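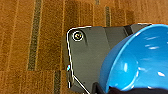
**Open day at Rudari draws 116 visitors to see household robots at work**

Jun 16, 2023 — Rudari opened its test rooms to the public for the first time on Friday, letting visitors watch its robot arms handle bowls, cups and folded towels in rooms furnished like ordinary homes.

The company, which rents the ground floor of the former Sheikh furniture showroom, had planned for a smaller crowd. By the time the doors closed, 116 people had signed in at the front desk, and the last two demonstrations were moved back to give everyone a turn inside.

Rudari does not make robots. It trains them for other firms, mostly by having staff members guide the arms through the same household jobs over and over. The recordings are then used to teach a robot to do the job without a person at the controls. Its main customer is Virenar, a company that plans to sell a home helper for people who have trouble bending or lifting.

"We picked the jobs people asked us about most," said Nayeli Espinoza, who runs the test rooms. "Dishes came first, then laundry, then picking things up off the floor."

Groups of nine were taken through the rooms in turn. Most of the old showroom's carpet has been left in place, and Espinoza told visitors that the company had decided against replacing it with something plainer. Homes have patterned rugs and carpets, she said, and a robot that has only worked over a bare white table may do badly when it is moved into a living room.

The bowl demonstration got the most questions. In the first part, an operator moved the arm by hand controls, closing the gripper on a bowl and carrying it to a low shelf. In the second, the operator stepped away and the robot tried the same job using what it had learned from earlier recordings.

It did not always succeed. Over the course of the day the robot made 20 attempts in front of visitors without an operator. Espinoza said she was satisfied with most of them, but on several the gripper closed too early and pushed the bowl along instead of picking it up. One bowl tipped over on the way to the shelf and had to be set upright by a staff member.

Jairo Carhuamaca, an engineer who has worked on the gripper software since February, said bowls are harder than they look. The sides curve, the rim can be thin, and a shiny surface throws back light from the ceiling in a way that changes as the arm moves.

"A person feels the edge and adjusts," Carhuamaca said. "The arm is going mostly by what its camera sees, and the camera is right there at the wrist. When it gets close, the gripper and the bowl fill up nearly everything."

Carhuamaca said the team has recorded 700 bowl pickups so far, with different bowls in different spots and under different lights. He expects to need more before the robot can be trusted with a full bowl. All of the bowls used on Friday were empty.

Visitors were allowed to try the hand controls at a separate station, where the arm was set to move at low speed. The line there ran out into the hallway for much of the afternoon. Children had to be with an adult, and an employee stood by with a stop button.

The controls took some getting used to. Several people who tried them closed the gripper well short of the cup they were aiming for, and one man who said he had driven a forklift for years needed four tries. His granddaughter did it in two.

Other questions were about price and privacy. Espinoza said Virenar will set the price of the home helper and has not announced one. On privacy, she said that everything recorded so far has been filmed inside the company's own rooms. If recording in private homes begins later, she said, it will be done only with signed permission, and residents will be able to ask for any recording to be deleted.

A few people wanted to know what the work would mean for jobs. Rudari's operators are paid by the hour, and the company is hiring for the evening shift. Espinoza said new operators do not need a technical background and are trained on site. Application forms were left on a table near the exit, along with a sign-up sheet for residents willing to lend the company dishes, baskets and other everyday objects for a month at a time.

The towel demonstration, held in the back room, was cut short after a cable came loose on one of the arms. Visitors who missed it were given a card for a return visit.

Isten, the property company that owns the building, has agreed to let Rudari take over part of the second floor. Espinoza said the space will be fitted out as a small kitchen with a working sink, so that staff can begin recording jobs that involve water. No opening date has been set.

Rudari plans to hold another open day once the kitchen is ready. Admission will again be free, but visitors will be asked to reserve a time in advance.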